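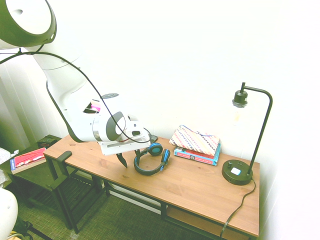

Trodholm Bench Table

Item 783
Made to order. Ships flat in 2 cartons.

The Trodholm is a long, narrow work table for rooms where a desk is too small and a dining table is too deep. It stands against a wall or free in the room, and takes a seated worker on either long side. People buy it for sewing rooms, home offices, school craft rooms and repair shops.

The top is solid beech, glued up from full-length staves. The legs and rails are black metal. There are no drawers, but there is a lower shelf of similar wood below the top, so bins can be kept underneath.

Sizes

Length: 2,178 mm
Depth: 600 mm
Height with standard legs: 740 mm
Height with tall legs: 900 mm
Top thickness: 32 mm
Clear space under the front rail, standard legs: 640 mm

The standard height suits an ordinary office chair. Choose the tall legs for standing work, or for use with a bar stool. Legs can be swapped later. Both sets use the same bolts and the same holes, and the rails stay as they are.

Finish

Three finishes are offered.

Oiled. A hard wax oil applied in two coats. It marks more easily than lacquer but small scratches can be sanded and re-oiled in place. Expect to re-oil once a year in normal use, more often around the spot where you work most.

Matte lacquer. A clear water-based lacquer. Wipes clean with a damp cloth. Glue and most inks come off if you get to them the same day. Deep scratches can't be spot repaired, and the whole top has to be sanded back.

Unfinished. Sanded and ready for your own finish. Please finish both faces of the top, and the end grain, before the table is put into use. A top finished on one face only will cup, and this is not covered by the warranty.

Beech darkens a little in daylight during the first months. If something stays in one place on the table all summer, there will be a paler patch when it is moved. The patch evens out with time.

What is in the box

Carton 1 holds the top. Carton 2 holds four legs, two long rails, two end rails, the bolt pack, a hex key, four adjustable feet and the instruction sheet. The top carton is heavy and needs two people on stairs.

Assembly

Lay the top face down on a blanket or on the flattened carton. Bolt the rails to the top first, finger tight. The slotted holes go toward the outside edges and must not be filled or pinned. They let the top move with the seasons. Fit the legs, square up the frame, then tighten everything. Turn the table over with one person at each end, lifting by the rails. Check the bolts again after a few weeks.

The adjustable feet give 19 mm of travel, enough for most old floors. On carpet, tighten them all the way in.

Options

Skelov back rail. A low strip that bolts to the rear edge and stops pencils and small parts from rolling down behind the table. Leaves a slot at each end for power cords.

Amus cable tray. Steel tray, powder coated in gray. Screws to the underside near the rear rail and takes a standard power strip. Pilot holes are already drilled.

Trnka vise block. A hardwood block for mounting a small woodworking vise at the left or right front corner. State which side when ordering. The vise is not included. We don't recommend the block on the tall legs unless the table is fixed to the wall.

Cutouts and cord holes can be made to your drawing for an extra charge. Tables with custom cutouts can't be returned.

Load

The table will carry 120 kg spread evenly over the top. Put heavy single items, such as a cast iron sewing machine or a bench grinder, over a leg or close to one. For a long arm clamp lamp, use a scrap of wood under the clamp foot so it doesn't dent the beech.

Care

Dust with a dry cloth. Wipe up water promptly. Use a mat under soldering irons, hot glue guns and plant pots. Do not use steam cleaners or scouring powder. Keep the table away from radiators and wood stoves, where dry air can open small cracks at the ends of the staves.

Delivery and returns

Lead time is four weeks for oiled and lacquered tops and two weeks for unfinished. The slowest month is December, when the shop closes for part of the month and orders are held until it reopens. Delivery is to the curb. Room delivery can be added at checkout in most areas.

Please open both cartons and check the corners of the top before the driver leaves. Report transport damage the same day, with photographs of the carton and the part. Standard tables can be returned unused within 30 days in the original cartons. The buyer pays return freight.

Spare bolts, feet and legs are kept in stock. Quote item 783 and the finish when ordering parts.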